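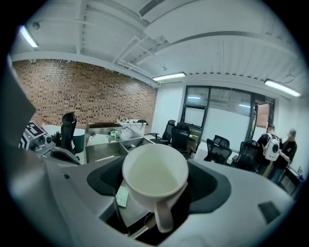

White ceramic mug, handle side.

27/07/2022
By Abdelilah Filali

Dernside Kitchenware Survey: README

The survey lists household cups, bowls and plates kept in homes in Dernside and Damham. There are 815 rows in items.csv, one per piece. Answers came in on paper forms and were typed up in January.

Columns: item_id, town, type, material, age_years, chipped (y/n), notes.

Age is the owner's guess. Blank means the owner left it out. Pieces over 100 years old are marked "old" in notes. The 4 rows from Wogan were sent in by mistake and are kept in extra.csv.

Known problem: "stoneware" and "ceramic" were used loosely on the Damham forms.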